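What I Learned Reading Housing Policy for a Whole Semester
Final project report, Housing and Local Government seminar

When I signed up for this project I thought I'd be writing about buildings. I like buildings! Instead I spent from January to May reading planning decisions, and I want to say up front that I ended up liking those too (mostly).

My question was pretty simple. When a town tells a developer that part of a new housing project has to be affordable, how much of it still gets built as affordable by the time people move in? I picked the town of Canari for this, partly because the planning office puts its old files online and partly because I can get there on one bus.

I looked at 24 projects. For each one I wrote down the number of affordable homes in the first approval, then the number in the last amended approval I could find. That second part took forever. Amendments get filed under the street address in some years and under the developer's name in others, and one company, Drokon, changed the name of its local branch halfway through, so I had its projects listed twice until my second draft.

Across all the projects, the first approvals added up to 217 affordable homes. I'm still missing the final paperwork on 5 projects, so I left those out of the comparison and I'm not going to guess at them. In what was left, the number went down more often than it stayed the same, and it never went up. The usual reason given was cost. The developer would come back after approval and say the site was more expensive than expected, and the town would agree to fewer homes or to a payment into the housing fund.
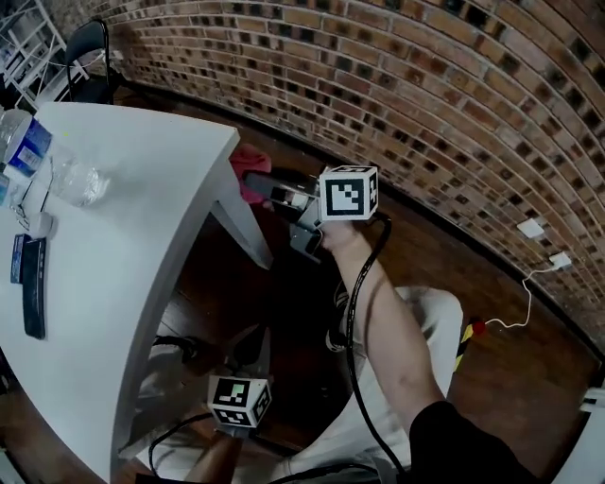
Vol. 5, No. 2 | Page 24

The payment thing is where I got kind of obsessed. The fund is supposed to pay for affordable homes somewhere else in town, which sounds fair, but I had a really hard time matching money coming in to homes going up. The yearly fund report gives you one total. It doesn't say which project the money came from or where it went. I asked at the counter on a Tuesday and the clerk was super nice about it, and she printed me a ledger that was better than the report but still stopped short of addresses.

The Rostix site is my best example of how it can go. It's an old warehouse lot, and the first approval had 50 homes with a share of them affordable. Then the developer, Mäkelä, asked for a change, and the affordable homes moved to a later phase. When I turned this in, I couldn't find a permit for the later phase. Maybe it's coming. I'd love to be wrong about that one.

Things I would do differently: I'd start with the amendments and work backward, and I'd set up my spreadsheet before reading anything (I had color codes that meant different things on different tabs, please don't do this). I'd also talk to a builder. My report leans hard on the town's side of the paperwork, and the cost letters from developers were usually summarized in the file, so I never got to see the real numbers behind them.

If I get to keep going next year, I want to add a second town that doesn't allow the payment option and see whether its approvals hold up any better. My spreadsheet and the list of missing files are in the class folder, under the tab called "final final."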